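Home | Current Issue | Archive | For Authors | Contact

4.3 Effect of picking date on visitor ratings

The third question concerned whether the timing of the harvest changed how visitors rated the wines of a small region. Ratings were taken from comment cards left at cellar doors in Bremley and Berge over two seasons. After blank and duplicate cards were removed, 1613 remained. Of these, 900 came from visits made in September, when picking was under way at most of the estates.

Cards were grouped by estate, and each estate was classed as early or late by the date of its first pick. Scores for the same red wine were then compared within each group. Late-picking estates scored higher in both seasons, but the gap narrowed once the length of the visit was included as a term in the model. Visitors who walked the rows before tasting gave higher scores at all 19 estates – a pattern also reported by Hägglund for the slopes above Rorkel.

Two limits apply. The cards did not record whether a visitor had bought wine from the estate before, and the Berge cards used a five-point scale that had to be converted to match the Bremley cards. The conversion keeps rank order but compresses the top of the range, so differences among the best-rated wines should be read with care.
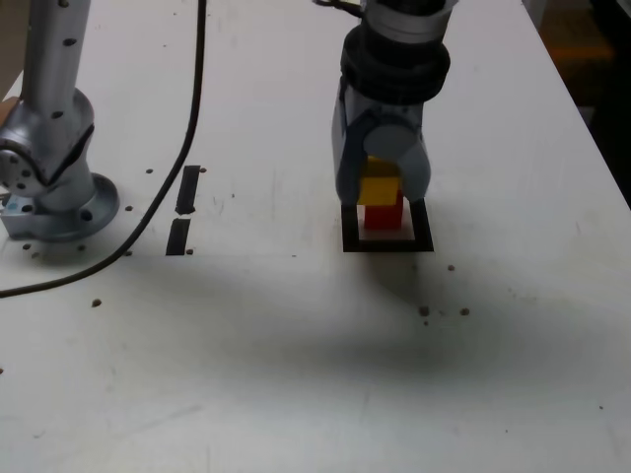 Figure 4. Gripper at a two-block stack, yellow cube on red block.

Weather was entered as a daily value from the Sturnedeck station. Rain on the day of the visit lowered scores slightly at early estates and had no clear effect at late ones. Removing the wettest days left the order of the estates unchanged.

Related articles
Rojanasak, B. Tasting room layout and length of stay
Hägglund, F. Walking routes and wine purchases above Rorkel
Soil maps of the Berge terraces: a second survey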